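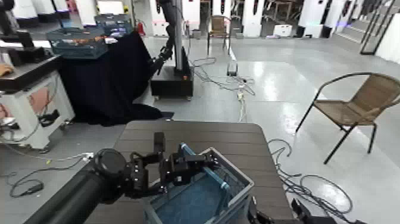

The grasp planner has had most of my attention since the last report, and it's in far better shape than it was. You'll remember we ended the previous stretch with the planner choosing grips quite happily on boxes and bottles and going to pieces over anything long and thin. It would pick a decent point on the object, then plan a path for the wrist as if the rest of the object didn't exist. With something like the light blue rod lying corner to corner across the grey crate, that matters a great deal, as the ends are where the trouble is. So the planner now treats whatever is in the gripper as part of the arm from the moment the fingers close, and checks the whole length of it against the crate sides before it commits to a move. It sounds obvious written down! It took me most of September.

4 min read

Perception

The slotted crates were a pain. Our depth data comes back full of holes wherever there's lattice, and the old code filled those holes by guessing they were solid wall. That was safe but daft, because it also filled in the gaps above the rim and made the crate look taller than it is. The arm would then refuse perfectly good moves. I've replaced the hole filling with a simple crate model - we tell the software which kind of crate it has, it finds the rim, and the sides follow from that. It's less clever than what I promised in the proposal, and I'd like to be straight about that. The clever version (learning crate shapes from scratch) worked on two kinds and fell over on the third, so I've parked it.

Fabric lining is the other thing. A crate with blue cloth in the bottom confuses the segmentation when the object is also blue, even a much lighter blue. Before the fix it would merge the two about as often as it felt like it, and I couldn't find a pattern. We now run the edge finder on depth and colour separately and only join them at the end. On the recorded set of 200 picks, the object outline is good enough to plan from in 94 per cent of cases. Most of the failures left are thin things lying flat on folded cloth, where there's very little height to go on. I have an idea for those but haven't tried it yet.

Control

Two-armed work is where I'm least happy. Each arm is fine alone. When both are over the same table they share a planner but not a clock, and the small delay between them means one arm is always working from slightly stale news about the other. For now we've put in a polite handover: one arm asks for the space over the crate, the other backs off, and then they swap. It's slow and a bit comical to watch, but we've not had a knock between arms since it went in.

Przemysław Walczak has been rewriting the timing layer so both controllers read from the same source, and his early version runs nicely in simulation. On the real arms it drops messages when the logging is turned up. He thinks it's the logging, I think it's the network driver, and we've agreed to stop arguing and measure it properly.

Force limits are now set per object and not per job. It was a one-afternoon change and I wish we'd done it at the start.

Tooling

This is the bit I'd have skipped in a shorter report, but it has saved us more hours than anything else. Every run now writes a single file with the camera streams, the joint positions, the plan and the reason the plan was chosen. You can scrub through it and ask why the wrist turned left. Before this I was lining up three logs by eye, usually at six in the evening, usually wrongly.

The team at Bunbridge have asked for a copy of the viewer and I've said yes, as long as they send back any fixes. Orncombe would like it too, but their arms use a different joint naming scheme and somebody will have to write the translation. I've put that down as a maybe.

Start-up is also shorter. The calibration script used to ask 17 questions, most of which had the same answer every time. It asks four now and remembers the rest.

Where we are against the plan

Long object handling: done, with the flat-on-cloth cases outstanding.
Crate model: done for the grey, teal and black types. Jeltville's folding crates to follow.
Two-arm timing: late. I'd hoped to close this by now and I need another month.
Operator screen: started, ugly, usable.
Paucar integration: not started. We're waiting for their interface notes and I've chased twice.

Money

We're under on equipment and over on people's time, which more or less cancels out. The one thing I'd like to ask for is permission to move the unspent travel money across to computing. Replaying the recorded picks against each new planner takes 12 hours on the machine we've got, so a change made in the morning can't be judged until the next day. A second machine would bring that down enough to try two ideas between breakfast and home time.

What's next

First job is the shared clock, because everything two-handed is stuck behind it. After that I want to go back to regrasping - putting a long object down on the crate rim, letting go, and taking hold of it somewhere better. The planner can already tell when its grip is a poor one, it just has no way of doing anything about it. I've got a rough version that works on paper and I'd like to have it running on one arm before the next report. If you'd like to come and see it, afternoons are best, as the replays hog the machine until lunch.

3 comments
12 shares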